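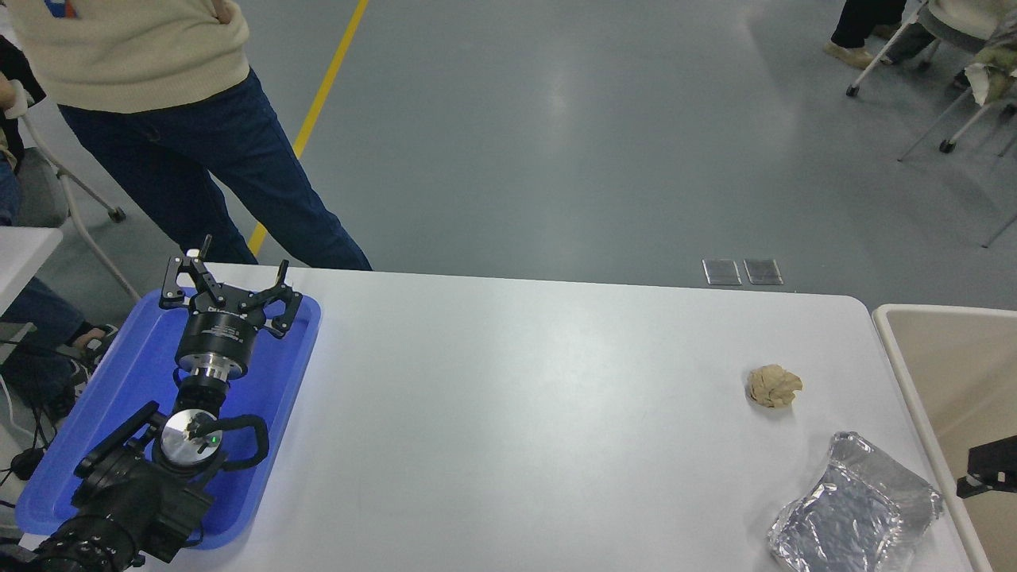 A black three-fingered gripper and arm on a white table top.

The Names We Put on Cakes

Personalised celebration goods were once the business of the high street bakery. A customer gave the name at the counter, an assistant wrote it in block capitals on an order slip, and the decorator did the rest in icing. Much of that trade now begins on a screen, with a typed name, a chosen background and a preview that can be sent to relations before any sponge has been baked.

Proltura, which supplies greeting templates and printed cake toppers to independent bakers, lists 1590 designs in its present catalogue. Birthdays account for the greater part, followed by anniversaries and christenings. Flowers remain the most requested border. The catalogue is revised each April, when designs that have drawn few orders are withdrawn.

Maeve Lynch, who edits the collection, regards the length of the name as the central difficulty. Most templates are drawn for a short first name, and the lettering is reduced in size as characters are added. Beyond 20 characters the result is seldom legible on a small cake, and customers are advised to divide the greeting over two lines.

Accents present a further problem. Finbarr Ó Súilleabháin, a baker in Killey, returned an early batch of toppers on which every accent had been dropped. "A name without its fada is a different name," he says. "People will forgive a crooked rose before they forgive that." Proltura has since replaced four of its script typefaces, although two of the older ones remain on sale at the request of long-standing customers.

Opinion is divided on whether the digital greeting has harmed the edible one. Guido Piras, whose shop in Kemeys has offered hand-piped inscriptions since it opened, reports that customers now arrive with a picture on their telephone and ask for it to be copied exactly. He accepts such orders, with the warning that icing does not behave like ink – a fine serif will sink into fresh buttercream within the hour.

Haruna Oshima, who teaches lettering to apprentice decorators, takes a more favourable view. Her students practise from printed templates before they are permitted to work freehand, and she considers that the spacing of their letters has improved as a result. Mothers' birthdays, she notes, are the orders over which families take the greatest care, and the wording is often changed on the morning of collection.

Orders for the spring designs close at noon on the last working day of the month.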